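4.2 Rules for grasping shared kitchen items

We were delighted by how much a short written rule could do for consistency! Every operator on the Domholm counter worked from the same two-page sheet, drafted by Gu and Appiah in August, and the rule on pitchers drew the liveliest debate of all.

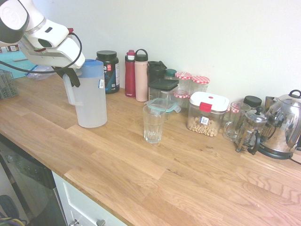
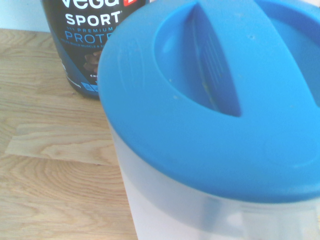
Figure 6. Pitcher with a blue lid and a dark tub behind it, from the fixed camera (top) and the wrist camera (bottom).

Rule 7 asks that a pitcher be taken by the handle, never by the lid, and that neighboring items stay where they are. A grasp that shifts a neighbor is logged as a contact, even when the lift itself goes well. Of the 962 episodes checked against the sheet, 15 were sent back for relabeling, and most of those concerned Rule 7. Hattori then proposed a clearer wording for crowded counters, which we adopted for the Tevuncombe site as well (see Section 5).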